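Clakdale Skills Help > Suturing and knots
Thread keeps getting in the way on a short incision - how long should I cut it?
Posted 7/16/21
Tags: suture length, knots, tails, interrupted

hollowground
Member, 3 posts

I'm working through the Lellach suturing course and I'm stuck on the closing module. The task is a short straight incision, interrupted stitches, square knots. My needle placement is fine according to the marker. It's everything after the needle that goes wrong.

The thread comes 70 cm to a packet and I've been starting with whatever is left on it. By the second stitch I have a long piece lying across the tissue, it bends back on itself, and when I go to make the wrap I pick up the wrong bit. Twice now I've pulled the short tail right out of the knot. 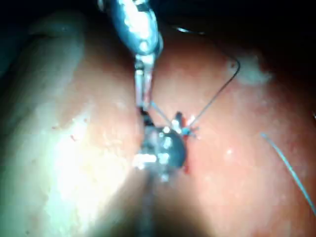 The other trouble is that I lose track of which end is which once the knot is down. With a short tail and a long end leaving the same spot I end up tugging one to see what moves, and that can't be good for the edges. My marks came back with "knot not flat" and "excess handling".

So, two things. How long do people cut the thread for a job like this? And is there a trick to keeping the long end out of the road while you tie? I've read the course notes and they only say to use a suitable length, which doesn't help much.

3 answers

graniteknot
Regular, Plillari study group

Cut it shorter. For single knots on a short incision I'd start with 15 cm and see how you go. You can't do that if you're running a continuous stitch the whole way, but you said interrupted, so there's no need to carry the full packet around.

For the long end, pull through until the tail is short before you start tying, and then leave the tail alone. Hold the long end a little way back from the tissue so you have enough slack to make a loop that stays open. If you hold it too close the loop is tight and springs off. If you hold it too far back it flops everywhere, and that sounds like your problem.

Then lay the loop over the other instrument. Take the other instrument to the thread as well - if you make one hand do all the travelling the loop gets bigger each time. 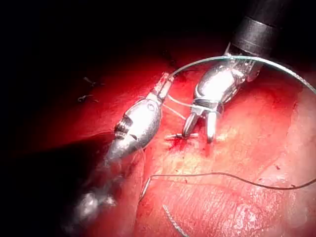
Left jaws holding the strand, with the loop passing over the right instrument. Right jaws open.

Keep that second pair of jaws near the tail the whole time. You only want a small movement to grab it once the wrap is on. If you have to go hunting, the wrap slides off and you start over.

For a flat knot, swap the direction you pull on each throw. When both go the same way it bunches up on one side. The marker can see that straight away, and it's likely what "knot not flat" is about.

Don't tighten by yanking upward. Pull level with the surface, one end each way across the cut, and stop when the edges meet. If they start to pucker you've gone too far.

sixoclocktide
Member

just practise more. I did 50 before mine held. also check your thread isn't old, some of the packets in our cupboard were from October the year before and they kinked no matter what you did

marrowfield
Regular

Agree with the first answer on length, though I go a bit longer, 18 or 20 cm, as I find 15 runs out if I have to redo a throw. Try both.

I'd add something about which end is which. Before you tie, decide where the short tail is going to sit and put it there. I like mine on the far side of the incision, pointing away from the long end. Then you never have to tug anything to find out. If the tail has drifted back over the cut, move it before you make the wrap. It's much harder to sort out with a loop already on the instrument.

Also look at where you park the free jaws when you're not using them. A lot of people leave them hovering over the middle of the incision, right where the thread wants to fall. Park them off one end.

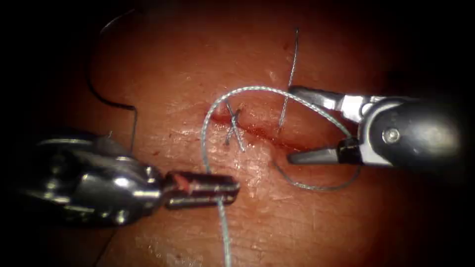 Open jaws near the right end of the incision, with part of the thread between them.

About "excess handling": that usually means you grabbed the edges too many times. Pick up an edge once, pass the needle, let go. The thread can be handled as much as you like within reason, but don't squeeze it hard with the jaws anywhere that will end up in the knot. Grip the bit you're going to trim off.

I used the Pearce workbook alongside the course when I did this module. The section on tails is short but it's clearer than the Lellach notes. Plillari had a copy you could borrow, not sure if they still do.

Comments

hollowground: Thanks all. Cut to 15 cm tonight and it's a lot less messy. Still pulling up when I tighten, will work on that one next.

graniteknot: Good. Do a few slowly with only the first throw, checking that it lies flat, before you go on to the second.

hollowground: Will do. Does it matter which side of the cut the knots end up on?

marrowfield: Same side for all of them, and off the cut itself. Pick a side and stick with it.

50 people found this thread useful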